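Monday, June. Room 2, steel table and everything on it.

Started 8:30, meaning I unlocked at 8:30 and found the key to the supply cupboard at 9:10. It was in the supply cupboard lock.

Table first. Moved it off the wall to the middle and spent longer than I'd like to admit on the wobble. One leg, far side, foot backed out most of the way. Screwed it in, wobble moved to the opposite corner. Screwed that one out a bit. Now it only rocks if you lean on it, so please stop leaning on it, Celeste. The top is gray and mottled and I had a go with the good cleaner before accepting that mottled is just what it looks like. Two passes with the Mota wipes, no change, table smells of lemon.

Tray. We had three candidates and I tried each one with the bowls on.
- The Pekine one: glossy white. Every light in the room shows up in it. Gone.
- The one from the break room: nobody would confess to owning it, and it has a sunflower. Put it back before lunch.
- The cream one with the rounded corners. Raised lip, so things that slide stay on board. Keeping this.

Yu-na says cream on gray is "hospital breakfast." She's right, but it's a hospital breakfast that doesn't glare.

Bowls. Gollham order came in on Friday while I was out, carton of 12, all supposed to be pale pink. Nine are pale pink. Three are what the invoice also calls pale pink and what I would call salmon. Wrote to them. Salmon ones are in the bottom drawer with a sticky note; do not mix them in, even if you're short, even if it's "just for a minute." Measured one of the good ones at 141 mm across the rim, same as the old blue set, so the foam cutouts in the storage crate still fit. First thing today that fit anything.

Placement: two bowls on the tray, side by side, both toward the back. I tried them dead center and it looks nicer but leaves no room at the front for the spoons when we get the spoons. (Spoons: still with Drillell. Third promised date. I've stopped writing the dates down.) Tried marking the positions with tape and then couldn't see the tape under the bowls, a design flaw I should have spotted. Pencil on the inside of the lip works. It's faint, look from the left.

Both stay empty for now. The rice question is parked until somebody finds the fine mesh lid, and I am not sweeping rice out from under that lower frame again. There was still some from last time. I know whose session that was, and so does she.

Lights. The wall strips are bright enough to read by in the corridor. Overheads off, strips on is the setting we settled on, after Celeste and I went back and forth on it for most of an hour. With everything on, the inside of a pink bowl looks white and you may as well have bought white bowls, at a lower price. With strips only it stays pink. Written on the inside of the door for the next person who "just flips them all."

Floor. Swept. The cables on the right-hand side need a proper run and some covers; I've asked for covers. Until they come, walk around the left. I caught a toe once before coffee and once after, so I can't blame the coffee.

Leftover things that need a decision by somebody other than me:
1. Whether the board leaning at the left wall lives there now. It's been "temporary" since before I joined.
2. A second tray, same cream. If Yu-na orders, get two, because one will be carried off to the break room and come back with a mug ring on it.
3. Where the old blue bowls go. I vote the kitchen. They're perfectly good bowls and the kitchen has four mugs and a measuring jug.
4. The lemon smell. Possibly permanent.

Spent so far on this table, going by the receipts in the envelope: 192, and that's before the spoons. Most of it is bowls, if you count the salmon ones, and I am counting the salmon ones until Gollham answers.

Left the tray and both bowls in place at the end of the day so the pencil marks can be checked in the morning.

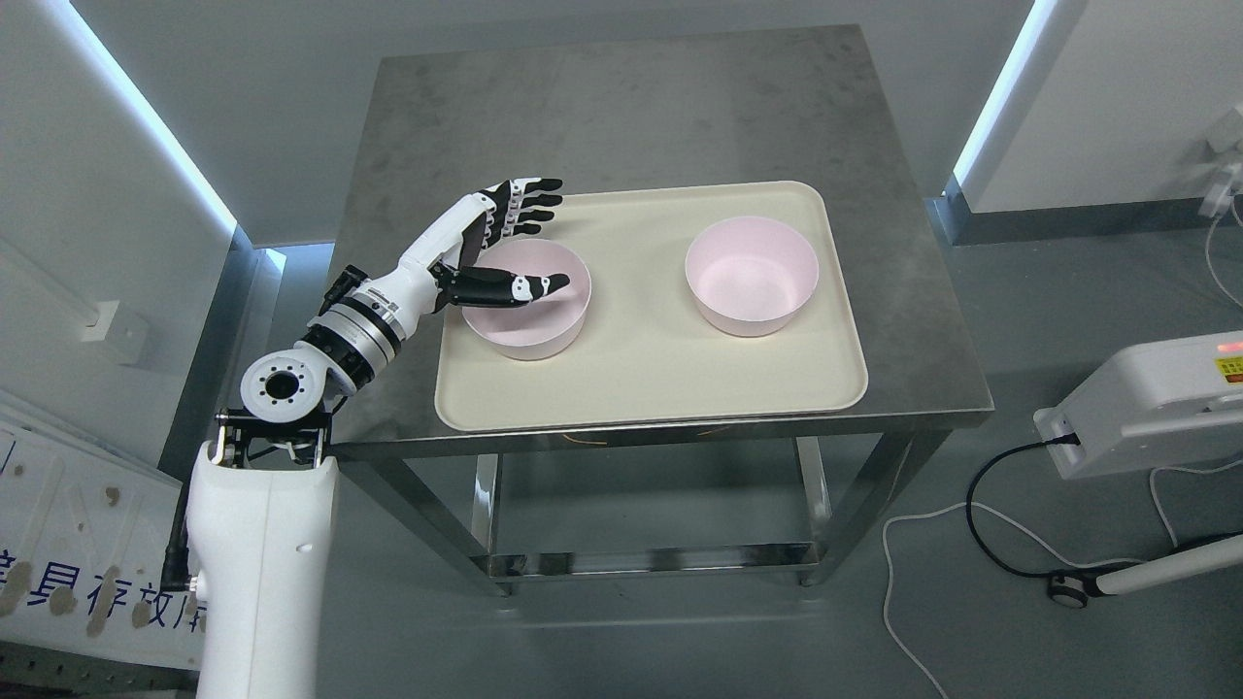
Tomorrow: chase Drillell, find the mesh lid, and see if the far leg has held. Celeste has the cupboard key. I watched her put it in her pocket.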